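Ponudmont Collections Service
Staff and Members' Newsletter
23 March 2018

White bays now in use in the Beaulieu Room

Members who have visited the Beaulieu Room since the new year will have noticed that the old grey examination benches along the north wall have gone. They have been replaced by seven white bays, each with a back, two sides and a floor, in which small objects are to be placed for checking, measuring and recording before they return to the stores. The work was carried out by Sestance, who also fitted the shelving in the lower corridor, and all seven bays are now available to staff and to members with a reader's ticket.

The former benches had served the Service well, but their surfaces had become marked and were difficult to clean. Small losses from an object, such as a flake of paint or a loose thread, could be missed against the grey covering. There were also frequent remarks in the record books about the light from the window, which fell strongly on one half of each bench in the afternoon and left the other half dim. Two descriptions of the same button card, written at opposite ends of the room, gave its colour as cream and as pale green.

The Buildings and Stores section therefore asked for a plain surround that would be the same at every position. After a trial of three finishes last August, a matt white was chosen for the walls and the floor. A gloss finish was easier to wipe but threw back too much light, and readers working with glass and polished metal found the reflections tiring. The floor covering, supplied under the name Masteo, has a slight speckle. There was some concern that this would confuse the eye when very small items were being examined, but those who took part in the trial did not find it so, and it has been kept.

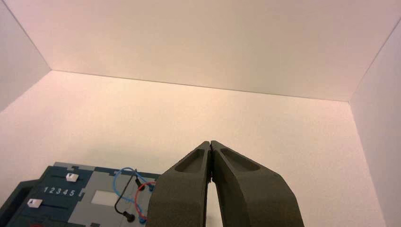

Inside the white surround, with plain panels at the back and sides and a fine speckle in the matt floor.

Lighting was the longest part of the discussion. The blinds on the north wall have been renewed and will normally be kept down while the bays are in use. Readers who need raking light for a particular purpose, for instance to study tool marks or a worn inscription, may request the portable lamp from the desk. It should be returned at the end of the session and should not be left standing against the panels while switched on.

It should be noted that white panels are not a colour standard. Under certain lamps they may take on a little warmth, and colour descriptions should continue to be made with the printed charts held at the desk. The charts should be laid beside the object for as long as the comparison requires and then put away, as they fade if left out.

Use of the bays

Bays may be booked in sessions of 90 minutes. A reader may book two sessions together where a long piece of recording is planned, provided that no other request has been received for the later session. Requests are to be made at the desk or by telephone on extension 539. Bay 1 is kept for staff use in the mornings.

Objects should be brought to the bay in their trays and lifted out one at a time. Boxes, lids and tissue are to be left on the trolley, and coats and bags in the lockers by the door. Only pencil may be used. Ink, adhesive labels and pressure-sensitive tape are not permitted at any of the bays, and nothing is to be fixed to the walls, even for a short time. During the trial a paper scale was taped to one of the sample panels and the finish came away with it.

Where an object is heavy or has a rough base, a foam pad should be placed under it. Pads are kept in the drawer marked 'B' and come in two thicknesses. Readers handling ceramics are asked to use the thicker pad in every case.

Any loose fragment found on the floor of a bay should be left where it lies and reported to the desk. Members of staff will lift it, bag it and enter it in the day book with the number of the object concerned. Fragments should not be brushed to one side, however slight they may appear.

Cleaning

The bays are wiped down each evening with a dry cloth. Sprays and household cleaners are not to be used by readers or by staff. The speckled floor can hold fine dust in its surface and will be cleaned with a soft brush once a month, when the bays will be closed until noon. Dates will be displayed beside the desk.

Marks that do not come away with a dry cloth should be shown to Niall Dalgleish, Head of Buildings and Stores, who holds a small number of spare side panels. The panels lift out separately, so that a damaged side may be exchanged without the bay being taken out of use for long. Back panels are not held in stock and would have to be ordered from Sestance.

First group of objects

The first material to be recorded in the new bays is the haberdashery bequest, which consists of 58 trays of buttons, buckles, thimbles and small boxed tools. Recording began with the thimbles. The trays are being taken in shelf order, and readers who wish to consult an item from the bequest during this period are asked to give the tray number when they book, together with the item number if it is known – a number of the older labels carry only the former.

Comments on the bays are welcome and may be entered in the book at the desk. Remarks on seat height have already been received, and two lower stools are on order.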